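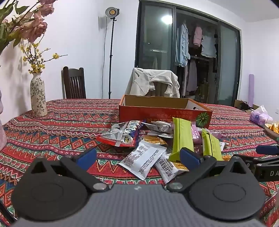 # Chapter 6: Pattern and Repeat

**Key terms:** motif, repeat, repeat length, straight repeat, half-drop repeat, border design, banded design, scale, ground, colorway, directional fabric

Before you start this chapter, make sure you are comfortable with the material on fiber and weave in Chapters 2 through 4. You will also need a tape measure, a pencil, some tracing paper and at least one piece of patterned cloth from home. A pillowcase, scarf or dish towel will do.

## Why pattern matters to the person who cuts the cloth

Most people choose a household fabric by its color and pattern first. They look at fiber content and care instructions later, if they look at all. A designer or sewer has to think about pattern in another way as well. Pattern controls how much cloth must be bought, which way the pieces can be laid out, where the seams can go and how much will be left over as waste.

Take a plain curtain with a finished length of 80 inches. In a solid color, you buy that length plus hems and headings. Now suppose the fabric has a pattern that repeats every 19 inches and the curtain needs two widths joined side by side. For the pattern to line up across the seam, each width has to be cut at the same point in the design. Four repeats give only 76 inches, so each width has to be cut at five repeats, or 95 inches. Part of the extra 15 inches goes into the hem and heading. The remainder is trimmed off.

Students often forget this step the first time they estimate yardage. Stores do not always remind them.

## Motif and repeat

A **motif** is a single unit of design, such as a leaf, a star or a diamond. A **repeat** is the smallest section of a pattern that contains everything in it once. The repeat may hold one motif or many. The **repeat length** is the distance along the fabric from any point in the design to the next place where the same point appears.

To find the repeat length, choose a detail that is easy to recognize. Follow the fabric parallel to the selvage until you find the identical detail in the identical color. Check the color carefully. In many designs the shapes come back sooner than the colors do, and a measurement taken between two matching shapes in different colors will be too short.

Repeats are arranged in several ways. In a **straight repeat**, each unit sits directly beside the next, so the design reads across the cloth in level rows. In a **half-drop repeat**, each column is shifted down by half the repeat length. Half-drops hide the grid and are common in large florals, but they take more care to match. Section 6.3 covers both methods with worked layouts.

## Banded designs

A **banded design** divides the cloth into stripes and fills the stripes with smaller motifs. The motifs are usually simple and set close together. Bands have a long history in weaving, where a change of weft color makes a stripe with very little trouble. Printers later took up the same layout, and it remains popular for tablecloths, runners, rugs and cushion covers. 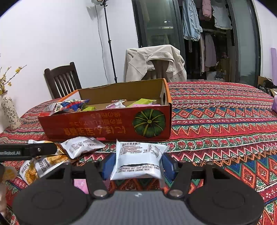 *Figure 6.1 Banded tablecloth with zigzags, diamonds and rows of small floral medallions.*

The width of the bands affects how a cloth looks at a distance. Narrow bands in close colors tend to blend together. Wide bands in strong contrast stay distinct from across a room and will make the direction of the cloth obvious to anyone who walks in. On a long table, bands that run lengthwise lead the eye from one end to the other. Bands that run across the table break it into sections.

Banded fabrics show cutting errors more clearly than almost any other kind. If the cloth is cut even slightly off grain, the stripes will run downhill along the hem. Straighten the ends before measuring, using the method in Chapter 5.

## Colorways and the sample book

The same pattern is often sold in several sets of colors. Each set is called a **colorway**. A colorway can change the character of a design a great deal. A pattern that looks lively in red and orange may seem quiet in gray and cream, although every line is the same.

The furnishing mill at Gullemthorpe keeps a sample book of 1104 swatches, arranged by pattern and then by colorway. Its banded line, Murnar, is used for the exercises in Sections 6.2 and 6.4. A second line, Kurkwood, is a half-drop leaf design with a repeat length of 30 inches. Swatches from both are reproduced at reduced size in the back of the book, so use the repeat lengths given in the table and do not measure the page.

## Warm-up activity

Work with a partner.

1. Lay your patterned cloth flat and find the selvage, if there is one.
2. Trace one motif onto tracing paper.
3. Slide the tracing along the cloth until it matches again in both shape and color. Record the distance.
4. Decide if the repeat is straight or half-drop. Write one sentence giving your evidence.
5. Trade cloths and repeat the steps. Compare your measurements.

Keep your tracings in your project folder. They will be needed for the Wunderlich grid exercise at the end of Section 6.3.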